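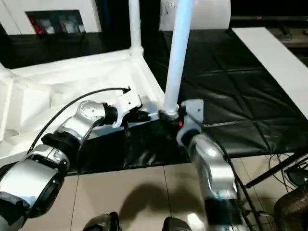

Flirbridge furniture packing room reopens with larger tables and new wrapping rules

The furniture packing room at the Flirbridge Reuse Centre reopened to the public on Mon 2 June, following a refit that began in February. The room prepares donated and returned household furniture for delivery to homes in Flirbridge and the surrounding villages, and also takes in flat-pack items whose original cartons have been lost or damaged.

The centre handled 819 pieces of furniture in the last full year. Bed frames, shelving units and small tables made up the greater part of that number. Light frames with upright poles have proved the most difficult to send out in good order, as the corners are easily knocked and the painted surfaces mark when two parts rub together in the van.

Under the new arrangements, every frame received at the centre will be checked on a covered table before it is packed. Staff will look at each joint, confirm that the collars and fixings belong to the same set, and note any missing parts on a card tied to the item. Frames which cannot be safely taken apart will be sent out part-assembled, at no extra charge to the household receiving them.

Moulded foam will be kept and used again wherever it is sound. The centre has asked residents donating furniture to bring the original foam with it if they still have it, even where pieces are broken. Blocks that no longer fit the item they came with are sorted by depth and offered to other users of the room. Plastic sheeting is also kept, provided that it is clean and free of tape.

The refit was carried out by Ebihara, a joinery firm based in the town. The old benches, which were too narrow for a bed frame to lie flat, have been removed, and the doorway to the loading bay has been widened. Shelves for foam and sheeting now run along the rear wall – a change requested by those who use the room most often. Padded mats were supplied by Stitaria for use on the tables and in the delivery van.

Residents may also use the room to pack their own furniture before a house move. Sessions last 50 minutes and must be booked at the front desk or by telephone. A charge of £4 is made for each session, and materials taken from the shelves are free. Items should be clean and dry on arrival, and loose screws should be placed in a sealed bag marked with the name of the item. Glass, mattresses and upholstered chairs cannot be accepted in the packing room and should be taken to the main hall.

Deliveries to Emau, which were suspended while the work was under way, have now resumed. Households there which had furniture on hold have been contacted in order of booking, and about 30 remain to be given a delivery date. Anyone who has changed address in the meantime is asked to inform the front desk before the van is loaded.

The centre has further advised that single poles and rails, without a matching frame, will no longer be accepted. A total of 52 such parts were left over at the end of the last year, and most could not be matched to anything in stock. Those still on the shelves may be collected free of charge during opening hours – residents are asked to bring the measurements of the part they need.

The packing room is open from Tuesday to Saturday. Parking for unloading is available beside the loading bay.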